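Paterson Blinds – Questions and Answers

How long does delivery take?
Made-to-measure roller blinds leave our Ditport workshop within 11 working days. Ileck addresses may take a little longer.

Can I send a blind back?
Stock sizes, yes. Cut sizes only if there is a fault.

Do you fit blackout fabric?
Yes, the Kisteo range goes up to 57 inches wide.

How do I clean the fabric?
Dust it with a dry cloth. Don't soak it – the coating can lift.

The chain on my blind has snapped. Do I need a new blind?
No. Order a spare chain, part 2947, and tell us the drop.

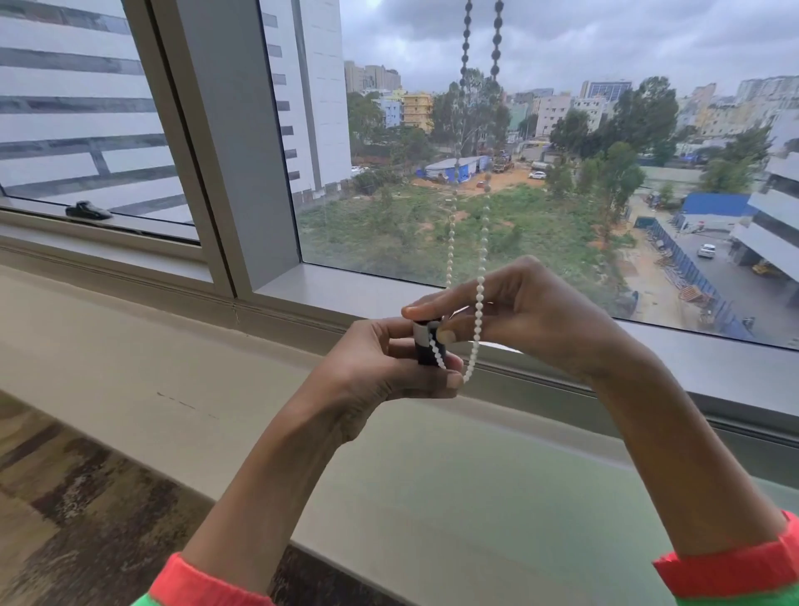 Bead chain on a roller blind, held at the window.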